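4. Playing the sets blind

4.1 How the sessions went

I should admit straight off that I came into this part of the study with an opinion. I've been changing strings on other people's acoustic guitars for most of my working life, and I was sure I could hear a dead set from the next room. So when Nawal Slaoui suggested we put worn strings and fresh strings in front of players with the lights down and see who could tell, I said yes mostly to be proved right. Section 3 has the bench measurements, and they're tidy. This one is about people, and it's a lot messier (and, for me, a lot more fun!).

We used 2 guitars, both Merkside dreadnoughts from the same production run, set up by Konrad Kubiak at the Rankin workshop so that the action, relief and nut slots matched as closely as he could get them. Konrad is fussy about this and I'm grateful for it. One guitar carried a fresh set of Clovska phosphor bronze lights. The other carried the same gauge and alloy, but worn in on the plucking rig described in Section 3.2. Halfway through each visit we swapped the sets over while the player was out of the room, so that any difference between the guitars themselves would show up as a difference between guitars and not get blamed on the strings. Restringing with a worn set is horrible work, by the way. The windings at the tuner post don't want to bend the same way again, and we lost several top strings before Konrad worked out a way of keeping the old kinks lined up with the post holes.

Tarek Kabbaj recruited 20 players. They ranged from people who play out every weekend to people who keep a guitar on the couch and pick it up during the commercials. I had wanted only the first kind, and Tarek talked me out of it, quite rightly. Most strings in the world are bought by the second kind.

Each player wore thin cotton gloves on the fretting hand for the first block and took them off for the second. The gloves need some explaining. Old strings feel old. They get gritty where the fingers sit, and the plain strings pick up little nicks over the frets. If you want to know whether somebody can hear a tired string, you have to stop them from feeling it, and cotton gloves were the least awful answer we came up with. They muffle slides and they make barre chords a chore. Everybody complained, and the complaints were fair.

4.2 What they could hear

With gloves on, the players did worse than they expected to. I took the test too, before the sessions proper, and I did worse than I expected to as well, so I'll say no more about my pride. People picked the fresh set more often than chance would have them do it, but the edge was small, and it came almost entirely from players who strummed hard. Fingerpickers were close to guessing.

I think this fits the bench results pretty well. What goes first on a wound string is the top end, the shimmer that sits over the note for the first moment after the pick leaves it. A heavy strum throws plenty of energy up there, so there's something to miss once it's gone. A soft thumb on the fifth string never put much up there in the first place. Brândușa Căpraru made this point at our very first meeting, with a napkin drawing, and I told her it couldn't be that simple. It may be that simple.

What surprised me more was the language. We asked the players to talk out loud as they played, and Nawal typed as fast as she could. The words "warm" and "dull" came up all the time, and both were used for the worn set, often by the same person a few minutes apart. If they liked the tune they were playing, the strings were warm. If they'd just fluffed a change, the strings were dull. One player called the fresh set "thin" in the gloved block and "clear" in the bare one, with no change to the instrument in between. I don't think this makes the words useless, but I'd be slow to hang a rating scale on them, and I wish we hadn't hung ours on them in the pilot.

4.3 What they could feel

Once the gloves came off, it was a different afternoon. Nearly everyone went quiet, ran a finger along the third string, and gave the answer before playing a note. A few then played for a while anyway and told us the sound had given it away. I don't believe they were fibbing. I think that once your hands have told you a string is old, your ears go along with it, and it takes real effort to pull the two apart again. I've caught myself doing the same thing at the bench ever since.

Intonation was the other giveaway. A worn string doesn't have its weight spread evenly any more, so it can be in tune open and sour up the neck. Players who tried an octave at the twelfth fret caught this quickly. Players who stayed in first position mostly didn't, and why would they? Sherif El Khatib, who ran the tuner readings for us, argued that we should have asked everybody to play above the seventh fret at least once. I was against it at the time. I wanted people to play the way they play at home. Looking at the data now, I'd do both, with the free playing first and the set exercises after, and I'd record them as separate blocks.

4.4 Coated strings, and a detour

We had meant to run the whole thing again with coated strings and didn't get there. Clovska's coated line changed its winding partway through our purchase, and the sets we'd bought in September were no longer the same product as the sets that came later. Rather than mix them, we shelved them. There's a small pile of notes from an informal try-out with the Dondon coated mediums, and I'll mention it only to say that the feel cue seemed weaker, which is what you'd guess. Please don't quote it. It was a handful of us after hours with one guitar and no gloves.

4.5 Things I'd do differently

The room was too nice. It's a lovely room to play in, with a wood floor and a bit of bloom around the low notes, and I suspect it flattered the worn set. A drier room might well give sharper results with gloves on. I'd also keep the same picks for everyone. We let people bring their own, in the spirit of playing like they do at home, and then found out how much of the top end depends on whether the thing in your hand is thin and bright or thick and round. We can sort the results by pick afterward, and Brândușa has, but the groups are too small to lean on.

And I'd feed people later. Our sessions ran straight through lunch, and you could hear the playing get hurried toward the end of the first block. Tarek has marked those sessions in the log so that anybody reusing the recordings can leave them out if they'd like to.

As for wear itself, our worn sets had 500 minutes each on the plucking rig, and a rig doesn't sweat. Real strings die from skin oil and damp at least as much as from being hit, and ours had only been hit. We wiped a dilute salt mix along them to make up for it, but I won't pretend that's the same as a summer of outdoor gigs. Anybody who wants to borrow the rig and do this properly with strings pulled from working guitars is welcome to write to me. I'd love to see it done.

Figure 1. A bottom bun half, cut side up, on a paper-lined metal tray, with burger ingredients in separate containers around it.

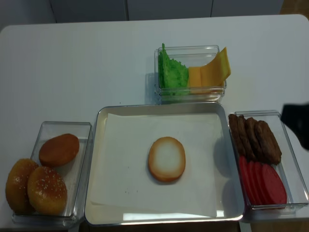
The pulled-from-working-guitars version would need a wear diary from every player, and I'd want it to say where the guitar was kept as well as how long it was played. Konrad has already started one for his own guitar. He wipes his strings down after every tune, so I expect his set will outlast the notebook.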